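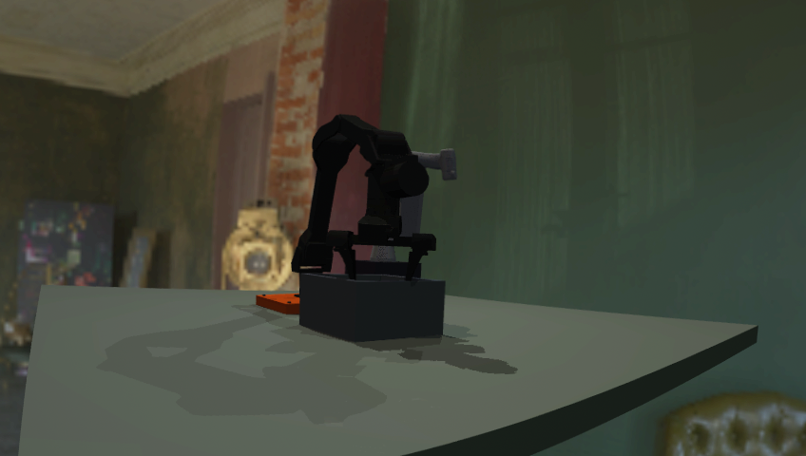 Figure 5.1 Simulated bin-picking cell, with the gripper over an open-topped box.

Chapter 5
Assessing a Packaged Picking Kit

Small workshops seldom build a picking cell from separate parts. They buy a kit, and the buyer must judge it before it is fitted. This chapter takes one such kit, the Grulline from Helby, and reviews it in the order a purchaser would: simulation first, then reach, grip and cycle time.

The Grulline is sold with a parallel gripper and a licence for the Lirkulden simulator. Box walls limit how the fingers may approach. In Figure 5.1 the left finger reaches down to the rim, and a small error in the box position would matter there. Kazemi's test plan calls for 2000 simulated picks, with the box turned through 90 degrees in 16 steps.

Section 5.1 sets out the supplier's stated limits. Section 5.2 covers wall clearance. Readers who have not met the terms "payload" and "repeatability" should return to Chapter 2 before going on.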